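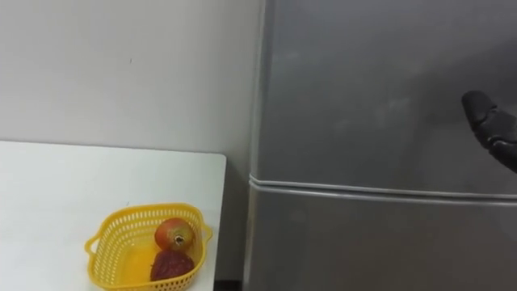 Shallow yellow plastic basket on a white tabletop.

Wellisau Household Produce Diary

Data card and README
Version 2, released 9 July 2018
Maintained by the Clenurlow Food Storage Office

Summary

The Wellisau Household Produce Diary is a collection of written records kept by households in the Wellisau district. Each record states what fresh fruit and vegetables came into the home, where they were stored, and what became of them. The collection contains completed diaries from 492 households. It was assembled to support work on home food waste, storage advice, and the planning of local food scrap pickup.

The data is supplied as plain text tables. No special software is needed to open it. Readers who only want the main results should begin with the file summary.csv and the section on known limits.

Files

households.csv
One row for each household. Gives household size band, type of dwelling, main shopping place, and whether the home has a cellar, pantry, or garden.

items.csv
One row for each item of produce entered in a diary. Linked to households.csv by the column hh_id. This is the largest file and the one most users will need.

storage_places.csv
A lookup table for the storage codes used in items.csv.

summary.csv
Totals by produce type and storage place, calculated from items.csv. It can be rebuilt in full from the other files.

diary_form.txt
The wording of the paper form, including the instructions printed inside the cover.

changes.txt
Corrections made after the first version.

Main columns in items.csv

hh_id: household code. Codes were assigned at random and carry no information about street or neighborhood.
day: day of the diary period, counted from the first day on which the household made an entry.
item: produce name, in standard spelling.
item_raw: produce name as the household wrote it.
amount: number of pieces or weight in grams, according to the column unit.
unit: "pc" or "g". Blank where the household gave a loose measure such as "a bunch" or "a handful."
source: shop, market, garden, gift, or other.
place: storage code. See the next section.
moved: "yes" if the item was later shifted to another storage place.
end: eaten, cooked, frozen, given away, composted, trash, or still in the home when the diary closed.
end_day: day on which the entry was closed. Blank if the item was still in the home.
note: free text, edited only to remove personal details.

Across all files there are 32 columns. A full list with permitted values appears at the end of diary_form.txt.

Storage codes

FR: refrigerator, main shelves
FD: refrigerator, drawer
CO: counter or table, in the open
CB: counter or table, in a bowl or basket
PA: pantry or cupboard
CE: cellar, garage, or other cool room
OT: other, with details in the note column

The code CB was added in version 2. In the first version, bowls and baskets were recorded together with the open counter under CO. Many households had drawn the distinction themselves in the note column, and the coding staff were able to separate most of these entries. Where the note did not settle the matter, the entry remains under CO. Users comparing the two versions should combine CO and CB before doing so.

The material of a bowl or basket, and whether it had open or solid sides, was not asked on the form. Some households offered this detail in their notes. It has not been coded.

How the data was collected

Households were invited by letter. Those who agreed received a paper diary, a pencil, and a return envelope. Each household was asked to write down every item of fresh produce on the day it came into the home and to return to the entry when the item was used up or thrown out. Dried, canned, and store-bought frozen goods were excluded. Fresh herbs were included. Potted herbs were excluded, although a small number appear in the data and are marked in the note column.

The diary period began in October and ran for the same length of time in every household. Households that missed more than three days in a row were asked by mail whether they wished to continue. Incomplete diaries were not entered.

A follow-up form was sent to 167 of the participating households. It asked whether keeping the diary had changed the way they shopped or stored food. The replies are held separately and are not part of this release.

Data entry and checks

Entries were typed by hand from the paper diaries using the Fokora entry sheet. A sample of 100 diaries was typed a second time by a different member of staff, and the two versions were compared. Differences were most common in the amount column, where handwriting was hard to read, and in the end column, where households had changed an answer without crossing out the first one. In such cases the later answer was kept.

Produce names were brought to a standard spelling with the Zepeda word list. Local names that do not appear on the list were matched by staff familiar with the district. Names that could not be matched are given as "unknown" in the column item, with the household's own wording kept in item_raw.

Known limits

The households volunteered, and they are likely to be more interested in food and cooking than the district as a whole. Single-person households are underrepresented. Students in shared housing are nearly absent.

The diary covers autumn only. Results for tomatoes, berries, and stone fruit should not be applied to summer conditions, and the figures for apples and squash reflect garden harvests.

Room temperature was not measured. Differences between storage places may be due in part to differences between homes.

The value "composted" was used unevenly. Some households entered peels and cores under this heading, while others entered only whole items that had spoiled. The printed instructions were not clear on this point. Totals for compost should be treated with caution, and summary.csv reports them in a separate column for that reason.

Suitable uses

The data may be used for research, teaching, and public advice on food storage. It is suited to comparing storage places within the same type of produce. It should not be used to judge the habits of any single household, to estimate spending, or to draw conclusions about diet or health. Food eaten away from home was not recorded.

Privacy

Names, addresses, and dates of birth were never entered into the data files. The note column was read in full before release, and references to persons, employers, and medical matters were removed. Users who find a passage that could identify a household are asked to report it and to refrain from sharing it further.

Terms of use

The files may be copied and adapted without charge, provided that the source is named and any changes are stated. Commercial use requires written permission.

Suggested citation

Clenurlow Food Storage Office. Wellisau Household Produce Diary, version 2. Data files and documentation.

Corrections and requests

Corrections should be sent to the Clenurlow Food Storage Office in writing, giving the file name, the hh_id, and the row concerned. Accepted corrections are listed in changes.txt with the next release. Requests to view the paper diaries can be considered only for research purposes and by appointment at the Office.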